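March 23, 2021

Right hand lost communication again this morning, third pick into the session, with fruit in the fingers. The arm stopped where it was, as designed. The hand did not do what it was designed to do. On loss of link it should hold its last grip force. It held its last position command instead, the fingers kept closing toward that target, and the force climbed until the motor thermal limit cut in. By then a good part of the bunch was crushed and there was juice in the knuckle joints.

Pressed the stop at the pendant and wrote the time on the whiteboard. The stop behaved correctly. Arm brakes on, hand power off, log closed cleanly. I left Teldale standing in that pose while I read back through the log, then backed the fingers off by hand with the release key.

What the log has: link to the right hand good, then a gap of 11 ms, then good, then a gap that never closed. The watchdog on the Irkel hand controller is set to 10 ms. So the first gap should already have put the hand into hold, and it did, except that hold in this firmware means position. The manual describes it as force. Úna Brennan found the release note in the January package, one line near the bottom, saying the default had been changed. Neither of us had read that far.

Two faults, then. One is the firmware default, which turns an annoying dropout into a crushing hazard. The other is whatever is causing the dropout. The first can be fixed from a desk. The second took the rest of the day.

Reset at the crate with the watchdog logging turned up, arm speed at the reduced setting, Úna on the pendant. 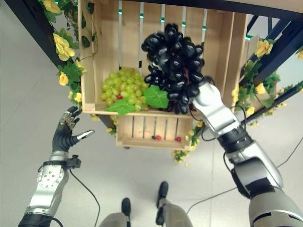 The dropout correlates with wrist rotation, which I suspected and can now plot. With the palm level the link is clean for as long as we care to wait. Errors start as the wrist rolls inward under load and the count rises with the angle. Load alone does nothing, and roll with an empty hand gives only an occasional bad frame. The combination is the problem. On the dark bunch, with the fingers around its lower right part, the wrist cables were looping across toward the crate and draped over the edge of the rack. Any lift from there has the chance to drag them along a square steel corner, or whatever that tube is made of. I have asked Seswood for the drawing. A loop that long also puts its weight on the connector at exactly the angle where the errors begin.

Taped the loop back along the forearm and repeated the same motion. Error count dropped a great deal but not to zero. Removed the tape, errors came back. Did this over again until I was satisfied it was repeatable, then stopped for lunch.

Afternoon was given to separating cable from connector. Swapped in the spare right hand cable, which came from the same batch and so proves less than I would like. Same behavior. Wiggled the connector body with the arm powered down and the meter on continuity. One pin opened when I pushed the body sideways, and it closed again when I let go. Pushed the other way, nothing. The locking collar was finger tight. I am fairly sure I was the last person to fit it.

Cleaned the pins, refitted, torqued the collar to the figure in the manual. Continuity then held under every push I was willing to give it. Went back to the crate for contact tests, hand pressing down on the fruit without closing, force limit set low.

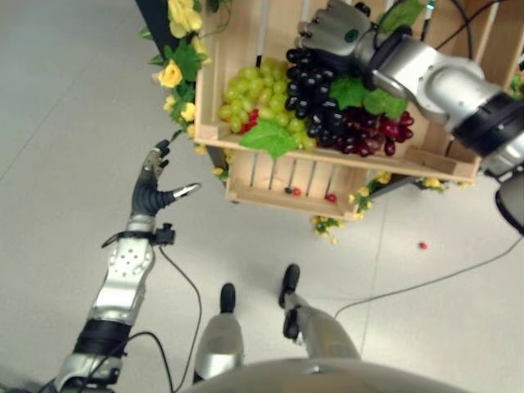

Why not lengthen the watchdog so that a short gap doesn't trip it? Because the gap is the only warning we get, and a hand that ignores a lost link for longer will travel farther before it stops.

That was Cullinane's suggestion on the phone, and I understand where it comes from. They want the display demo and they have a date for it. I told them the watchdog stays at its present value and that there will be no picks in front of visitors until the hold mode is corrected and tested with the link physically pulled. They took it well enough. I followed up in writing.

The contact tests ran without a dropout. So did the slow rolls. I then ran the full sequence at five presses per position, left hand parked open, and the only event was a joint temperature notice on the right elbow — normal for that much holding. Wrist camera recording was on throughout. It turned out to be the most useful thing we had for checking cable routing near the fingers, blurred as everything is at that range.

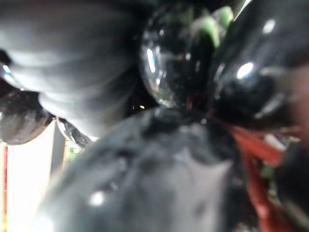 Wrist camera at close range: gripper in the foreground, red cable to its right.

Úna pointed out the red cable on playback. I had been looking only at the black ones. It runs close enough to the gripper to deserve a clamp of its own, and I don't want to find out what a closing finger does to it. Added to the list for tomorrow.

On the firmware: the hold mode is a parameter, so no rollback is needed. Set it to force, saved, power cycled, read it back. It had reverted. Saved again through the service menu instead of the normal one and this time it stuck after two power cycles. I have added a startup check that reads the parameter and refuses to enable the hand if it is wrong. Crude, and it adds a delay at boot.

Link pull test with the foam block went as it should, force held flat and then decayed when power was removed. Have not repeated it with fruit. The fingers still need cleaning properly, the juice has dried in around the thumb and the joint feels slightly stiff when turned by hand.

Open items tonight: permanent strain relief at the right wrist, clamp for the red cable, edge trim where the cables cross the rack, check the collar on the left hand too. Incident form is half done. Under cause I have put the loose collar first and the hold default second, and I may swap them in the morning.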